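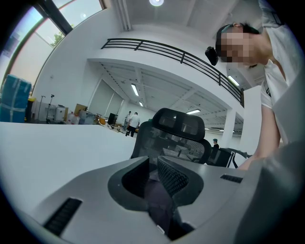
Meeting room under the mezzanine: notes after moving in the chairs
Kimutai Waweru · Sun 27 June

1/ The black mesh chairs are at the white table now. Posting the setup notes in one thread so I can stop answering the same message from every floor.

2/ Chairs first. Mesh back, tall padded headrest, armrests. The headrest is the part people get wrong. It should meet the back of the skull when you lean back and touch nothing when you sit upright. If it pushes your chin down, it is too low.

3/ Set seat height before anything else. Feet flat, thighs level, then armrests. Armrests go just under the table edge or they will chew it. We lost the edge of the old Zollstead table that way.

4/ Tilt tension is the knob under the seat, front center. Clockwise is stiffer. They shipped at full stiff. Subira Temba backed hers off 3 turns and has stopped complaining.

5/ Lights. Fluorescent fixtures under the mezzanine, a round one in the ceiling higher up. Separate switches. For work at the table the fluorescents are enough.

6/ A white tabletop throws a lot of that light back at you. I measured 1,124 lux at the surface with everything on, which is more than anyone needs for a laptop. Fluorescents only is easier on the eyes by mid-afternoon.

7/ Sound. Hard white surfaces and an open space mean speech carries up past the railing. Tumaini Mussa could follow a budget call from the level above. Keep confidential calls in the Kirui room.

8/ Please don't hang coats or bags on the railing. The bars are horizontal, things slide, and there are people sitting underneath.

9/ Cleaning. Table: damp microfiber, mild soap, no solvent. Mesh: vacuum with the brush head, then a barely damp cloth. Don't soak the headrest pad, the foam holds water for days.

10/ Tighten the armrest bolts after the first 15 days. New ones settle. I have the hex key — ask me or Josphat Lyimo.

11/ Still open: cable routing at the table, and whether we order more chairs in the same model. Ji-hoon Yeom wants a version without headrests for the shorter desks. Quote requested from Tinov.

12/ Correction to 4: on the older chairs upstairs the knob is on the right side, same direction.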